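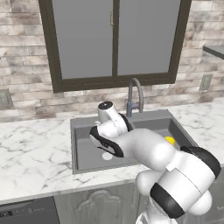
Larysa Levchenko wrote in to say that baking soda and vinegar never did a thing for her slow kitchen drain, and that the fizz was the only fun part. She's right! Mixed together they mostly cancel each other out, so you're pouring salty water down the pipe. Try these instead.

## Slow drains

Squirt a good glug of dish soap down the drain, then follow it with a big pot of hot tap water (skip boiling water if you have plastic pipes, it can soften the joints). Wait ten minutes and do it again. For a plain grease clog this is my favorite thing in the world.

Still slow? Get out the plunger. A flat cup one, please, and keep it for the kitchen only. If you have a double sink, stuff a wet rag hard into the other drain or you'll just push air back and forth all afternoon. Run a couple of inches of water first so the cup seals.

After that it's the trap. Bucket underneath, slip nuts off by hand if they'll go, and look at which way the washers face before you pull them. I didn't, once, and mopped twice.

## Smells

- Lemon peel in the disposal is nice for an hour. Scrubbing the underside of the rubber splash guard with an old toothbrush is nice for a month, and oh boy, wait till you see what's under there.
- A sink you rarely use can dry out and let sewer air up. Run the tap for a minute every couple of weeks.
- Dishwasher smells too? Rinse the filter.

## Cloudy faucets

Soak a paper towel in white vinegar, wrap it around the crusty part, and leave it 15 minutes. Rinse well. Keep vinegar off marble and other natural stone, it will etch, and no amount of buffing with a dish towel brings the shine back. For stone I use warm water with a drop of dish soap and dry it right away.

## The strainer basket

Buy the mesh kind with a wide rim! Inna Demchenko empties hers into the trash after every meal and hasn't had a clog since May, with Demyd making fried potatoes practically nightly. Hot bacon fat goes in a can, always, then in the trash once it sets up.

Next up is caulk, which I love more than a person should. Send me your questions about the moldy corner behind the faucet, I know you've got one.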